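The box on the bed

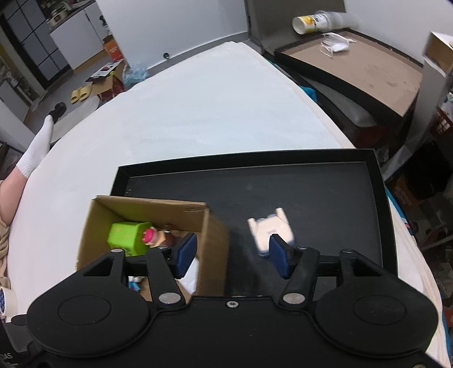 Toy sorting, second evening. The green cube is staying.

I have a theory that every home contains a fixed quantity of small objects, and that throwing any of them away simply causes new ones to form in the dark at the back of a cupboard. I have been testing this theory for a week now and so far it's holding up very well.

The background, for those who don't follow my domestic life as closely as I'd like: I moved into this flat in a hurry and unpacked in the same spirit. Anything with an obvious home went there. Plates, coats, the kettle. Anything without one went into a box marked BITS, and when that was full I started another one marked MORE BITS, and after that I stopped labelling them, as I felt the point had been made. The boxes went under the bed, on top of the cupboard, and into the gap beside the wall unit where a normal person would have a lamp.

Then Jyoti Sachdeva came round for tea, stood in the middle of the room looking for somewhere to put her bag, and eventually held it on her lap for two hours. She never said a word about it. I started sorting the following evening.

My first mistake was reading up on it. There is an enormous amount of advice about tidying and nearly all of it is written by people who own a spare room. Clear a large surface, they say. Spread everything out so you can see it. I live in one room with a kitchen at the end of it, so the large surface is the bed, and whatever I spread out at seven in the evening has to be gone again by the time I want to lie down. I've come round to this. It's the only deadline in my life I've never missed.

So the bed is headquarters. The black tray goes in the middle to stop anything small rolling off and joining the shoes, and the box of the moment goes in the tray. Things come out of the box, get looked at, and are meant to go into one of 2 piles, keep and go. You'll be amazed to learn that there is also a third pile. I call it pending. By the end of the first evening pending was larger than the other two put together, and it had started to lean.

The toys were what finished me off. I'd saved them as a treat after a long stretch of cables, thinking they'd be quick. I'm a grown adult with no children and I assumed there would be three or four of them. I tipped out the first lot and counted, out of spite, and got to 49, and that was before I found the bag inside the other bag.

Where do they come from? Some I can account for. The green cube was on my desk at Flarnier for the whole time I worked there, and I used to pick it up on phone calls when I wanted to look as though I was thinking. It has travelled through three jobs and has never once been useful. It went into keep before I'd even sat down properly.

The figure with the pink head is another matter. Pankaj Semwal gave it to me as a leaving present, with great ceremony, in front of people, and I've never had the nerve to ask him who it's supposed to be. I've now left it too long. If I asked today it would be clear that I'd been bluffing through years of references to "the little fellow". I sat with it in my hand for a good while, considering its brown body and its general air of knowing something about me, and then put it back in the box leaning against the side, where it seemed comfortable. Keep, I suppose. You can't send a thing to the charity shop if you can't tell them what it is.

The small white one with the two raised corners I honestly have no memory of at all. I've decided they're ears. Titilayo Bako, consulted by phone, said they might be horns, and that either way I was forty minutes into a job she could do in five. Titilayo is ruthless with belongings. She once gave away a chair while somebody was on their way over to sit in it. I asked her what she'd do with the toys and she said, "Which bin is nearest?" so I thanked her and rang off.

I tried asking Satish Tiwari instead, as a more moderate voice, and he told me to photograph each thing and then let it go, the idea being that the picture holds the memory and you get the shelf back. It's a sensible plan. I already have 570 photographs on my phone that I can't bring myself to delete, so what I'd be doing is moving the clutter to a smaller room. But I said I'd think about it, and filed the suggestion under pending.

A word about the rest of the flat, which gets steadily worse as the bed gets better. I'd not realised this was how it worked. Every box I empty has to be flattened, and flattened boxes take up more floor than full ones, I don't care what geometry says. There are carrier bags for the charity shop which I keep mistaking for carrier bags of rubbish, and the other way round. My yellow slippers are the only things in the room that are reliably where I left them, side by side, like a reproach. And I bought a roll of tape for sealing up the finished boxes, and have so far used it to seal one, which I then had to cut open again as it had the scissors in it. (I cut it open with a key. It took ages.)

Still, there has been progress, and I'd like it noted. I sat down after work on Thursday and gave myself 30 minutes with one box, no phone calls, no tea, and got right to the bottom. Keep took up one corner of the tray. Go filled a bag. I carried it straight down the stairs before I could start having thoughts about it, and came back up feeling about nine feet tall, and had beans on toast on the cleared half of the bed to celebrate.

Pending is in a shoebox now. I've written PENDING on the lid and put it under the bed, where there turns out to be plenty of room.

Next up is the kitchen cupboard, the low one, which I've been opening only a crack and shutting again with my foot. I know for certain that it has lids in it. I have the one pot. Jyoti has offered to come and help, and says she'll bring her own cushion this time, which I've decided to take as encouragement.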